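6. Block-and-basket check

Run this check after the gripper is wired and the Nullow controller starts without faults. It uses three colored blocks and a shallow woven basket on a white cloth. Do not skip it if you changed the printed bracket or rerouted the cable in Section 5.

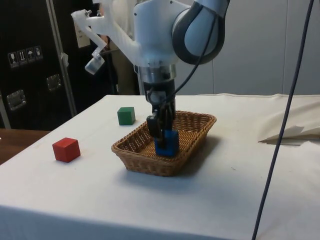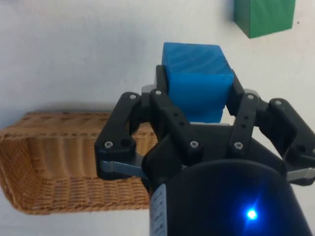

Blue block in the gripper, from the bench side and from the wrist.

6.1 Before you start

1. Pull the cloth flat under the basket and the blocks. Small wrinkles elsewhere are fine.
2. Load the file burkura_pick from the Urnevlow folder.
3. Set the speed limit to 400 and the grip force to 222. Leave the other values alone for the first run.
4. Open the wrist view and wait for the picture to settle.

CAUTION: Keep hands off the table while the arm is enabled. The stop button must be within reach of the person at the keyboard.

6.2 Running the check

5. Jog the arm until the blue block is between the inner fingers.
6. Close the gripper. The fingers should press on two opposite sides of the block – if one touches well before the other, open and re-center.
7. Raise the arm, move over the basket and lower slowly. Stop before the fingers reach the floor of the basket.
8. Open the gripper and raise the arm straight up.
9. Repeat with the red and green blocks.

Note: The basket walls slope, so leave extra room when you approach a corner. The outer linkages stick out farther than the fingers do.

6.3 If the check fails

Error 3138: the gripper closed past its limit without finding a block. Go back to step 5.

Arm stops on the way down: check the Insaurralde plug at the wrist, then lower the speed limit.

Once all three blocks transfer cleanly, you can raise the speed limit to 900. Save the file under a new name before going on to Section 7.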